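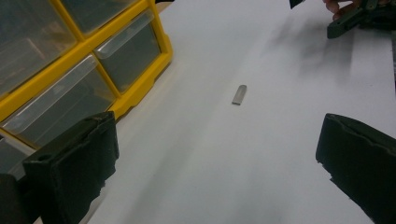 Kleinteile einsortieren kann doch seit Jahren jeder Automat, schrieb gestern jemand unter meinen Beitrag zur Werkstatt, im Autowerk läuft das auch ohne Menschen.

Lesezeit: 2 Min.

1/ Im Autowerk kommt das Teil in definierter Lage aus einer Zuführung. Auf dem Arbeitstisch liegt es schräg irgendwo, und das Magazin daneben steht so, wie es zuletzt jemand hingeschoben hat. Das ist eine andere Aufgabe.

2/ Flaches Metallstück auf glatter, weißer Fläche: leicht zu sehen, schwer aufzunehmen. Die Finger müssen fast bis auf die Platte hinunter. Zu hoch, und sie schließen über dem Teil. Zu tief, und sie drücken auf den Tisch, der Regler meldet Überlast.

3/ Weiche Beläge an den Fingern verzeihen Lagefehler. Dafür weiß man nach dem Zugriff schlechter, in welchem Winkel das Teil sitzt. Beim Ablegen im Fach ist das egal. Beim Einsetzen in eine Bohrung nicht mehr.

4/ Dann die Schubladen. Klarer Kunststoff ist für Tiefenkameras unangenehm - mal misst man die Front, mal den Inhalt, mal gar nichts. Der gelbe Rahmen hilft, an dem kann man sich ausrichten. Griffleisten in Klarsicht würde ich beim nächsten Magazin trotzdem nicht mehr kaufen.

5/ Zahlen aus der eigenen Werkstatt. Im Dezember haben wir bei Skirkel 777 Zugriffe mit dem Clornero protokolliert, Teile einzeln auf dem Tisch, Licht konstant. Bei 9 Zugriffen hat der Arm das Teil weggeschoben, statt es zu fassen. Klingt gut. Die Schubladen standen dabei alle schon offen.

6/ Mit geschlossener Schublade: zwei von acht Durchläufen ohne Eingriff. Häufigster Fehler war das Verkanten beim Ziehen. Danach wandert das ganze Magazin mit, und die gespeicherte Lage stimmt nicht mehr.

7/ Ein Mensch hält das Magazin mit der anderen Hand fest und denkt nicht darüber nach. Für die Maschine heißt das: zweiter Arm oder Magazin anschrauben. Wir haben angeschraubt.

8/ Zur Haushaltsfrage, die auch kam: Besteck, Knöpfe, Schrauben aus der Küchenschublade, alles dieselbe Klasse von Problem, nur mit schlechterem Licht und mehr Durcheinander. Der Brotuvard räumt laut Datenblatt »Alltagsgegenstände« auf. Eine Mindestdicke habe ich darin nicht gefunden.

9/ Mein Stand also: Aufnehmen ja, offenes Fach ja, Schublade auf und wieder zu nur mit fixiertem Magazin. Unbeaufsichtigt über Nacht lasse ich das nicht laufen.

Nachtrag, weil gefragt wurde: Die Ansteuerung läuft über Wi, Greifkraft fest eingestellt, keine Kraftmessung in den Fingern. Die Protokolle mit geschlossener Schublade lade ich hoch, sobald die Zeitstempel stimmen.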